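Ditgate Education
Home > Classroom Robotics > Club and Competition Sets > Grirkent Garment Handling Set

Grirkent Garment Handling Set
For school clubs, college project teams and Nevutton Challenge entrants

Availability: In stock
Order unit: One set per team
Catalog section updated 1st October

Overview

The Grirkent Garment Handling Set equips a student team to plan, build and test a cloth-sorting project on a tabletop robot arm. It was developed for the Selvanayagam Student Robotics Program and is the standard set for the Garment Table event of the Nevutton Challenge. Clubs that do not intend to compete may use the same set for a term project.

The set does not include a robot arm. Teams use the arm already owned by their school or club, provided that it meets the requirements listed on this page.

What Is in the Set

One parallel gripper with two interchangeable finger pairs, pointed and flat
One wrist camera with bracket and cable
Mounting plate and fasteners
Student workbook
Instructor guide with lesson outlines and marking sheets
Event rules for the Garment Table, current season

Garments are not supplied. Teams are asked to collect clean, used clothing in mixed colors, prints and sizes. Items with glass beads, loose pins or exposed wire must not be used.

Requirements

Arm payload at the wrist: 2 kg or more
Supply voltage: 230 V or 100 V, selected on the power unit
Work surface: level, firm and free of sharp edges
Computer: any current classroom machine with two free USB ports
Supervision: one trained adult present whenever the arm is powered

Course of Work

The workbook is arranged in 21 sessions. Early sessions cover mounting, safe stops and manual control of the gripper. Students then record their own trials with the wrist camera, review the pictures as a team and mark grasp points by hand before writing any sorting program.

The second part of the workbook concerns choosing one garment from a group. Clothing that is folded or overlapping is harder to separate than blocks or bottles, and students should expect repeated attempts. Each attempt is entered in the team log with the finger pair used, the direction of approach and the result. Judges at the Nevutton Challenge read the log, and an incomplete log lowers the score.

Closing sessions are reserved for the team's own project. Past topics have included sorting by color, finding the size tag and lifting by a hem or cuff.

Wrist Camera View

The camera travels with the gripper, so its picture turns as the wrist turns. Printed words and labels may therefore read sideways or upside down. Teams working on tag reading should correct for wrist angle in their program. In the view shown, an XXL tag lies sideways on a lavender garment, next to a coral-pink one with white line drawings, and a gripper finger is pressed into the lavender cloth.
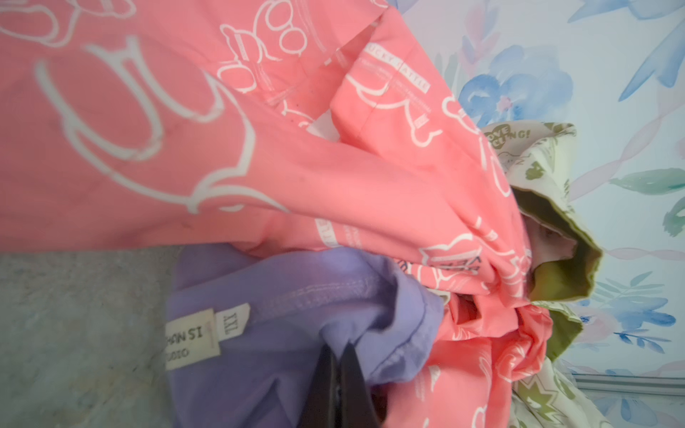
Care and Safety

Disconnect power before changing fingers.
Keep hands, hair and loose sleeves away from the gripper during operation.
Remove lint from the finger joints after each session.
Wipe the camera window with a dry, soft cloth. Do not use solvents.
Store the pointed fingers in the case provided.

Ordering for Schools and Clubs

Orders are accepted from schools, colleges and registered clubs. Purchase orders should state the make and model of the arm so that the correct mounting plate can be packed. Teams entering the Nevutton Challenge should order before the end of July to receive the set in time for the new season.

Replacement finger pairs, cables and workbooks are sold separately.

Related Items

Grirkent Flat Finger Pair, replacement
Grirkent Camera Cable, long
Garment Table Instructor Guide, additional copy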